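Search this site Enter keywords Go

Print this page | E-mail this page to a friend

Glass, Blinds and One Good Handle: a small office gallery

January 2021

I've been meaning to put these up for ages! When we moved into the new office I kept boring everyone with talk of doors, so here is the gallery I promised, with notes, for the people who asked and also for the people who very much didn't. It's a short one. I do go on a bit between the pictures, so scroll if you like.

A little background first. The old place on the floor below had solid walls everywhere, and by mid-afternoon you'd have thought it was midnight in there. Demow did the drawings for the new layout and Christodoulou did the fitting, and the one thing I begged for was glass between the rooms. Frosted for some of it, clear with blinds for the rest. I wanted to be able to tell if a room had its lights on without having to see what everybody inside was having for lunch.

The handles were a whole other conversation. We had round knobs downstairs and I hated them (try one with a laptop under your arm and a mug in your hand). Skalloter sent us six samples in a box, and they lived on my desk for weeks, and people would wander by and press them down like they were testing melons. The lever won by a mile.

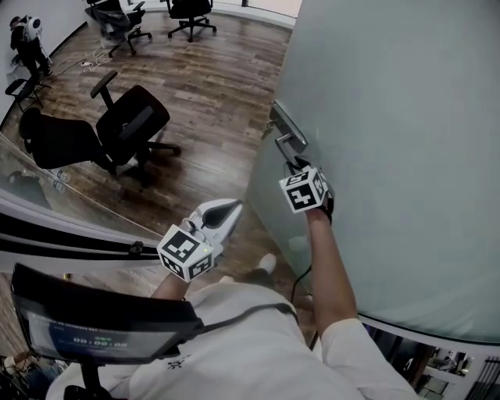
The silver lever on its rectangular backplate, with the frosted glass beside it. I love that pale gray-green, and I love it even more next to the dark brown floor.

Do frosted panels show fingerprints as badly as clear ones? They show fewer of the light smudges, but greasy marks soak up the light and look like dark patches, so we wipe them with warm water and a drop of dish soap and go over them with a dry cloth.

Back to the floor for a second, since I get asked about it more than anything else. It's wood plank with a lot of shine to it, and it picks up every bit of light going. I was nervous about that much brown. On the drawings it looked like a steakhouse! With all the pale glass standing on it, though, I think it comes out just right, and it hides coffee better than the carpet ever did.

The part I fought hardest for was the curve. A straight partition would have been cheaper and quicker, and Fastden quoted us for one that could have gone up in about two days. The curved one took eight, and there was a morning when I was sure it wasn't going to meet the ceiling at all. I walked laps of the parking lot until somebody texted me a thumbs up. Now I can't picture the place with a plain flat wall.
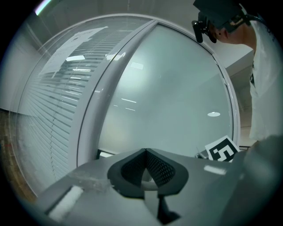
White metal along the top, blinds behind one pane and frosting on the other. The ceiling lights show up in the glass, and I still haven't decided if that's annoying or pretty – pretty, mostly.

Chae-won Na wrote to me that she would have put blinds behind every pane and skipped the frosting, because you can always open blinds on a gloomy day and you can't un-frost a door. She also says to dust the slats with an old cotton sock over your hand, top to bottom, and never to let it go longer than a month.

I take her point, and the sock works great, but I'd hate to have twice as many slats to dust. The mix suits us. Next up is the kitchen corner, which should be done by April if the shelves come in on time. If you've got opinions on open shelves versus cupboard doors, send them over now while I can still change the order.

Get new galleries in your inbox! Enter your e-mail address to join our newsletter. Unsubscribe at any time.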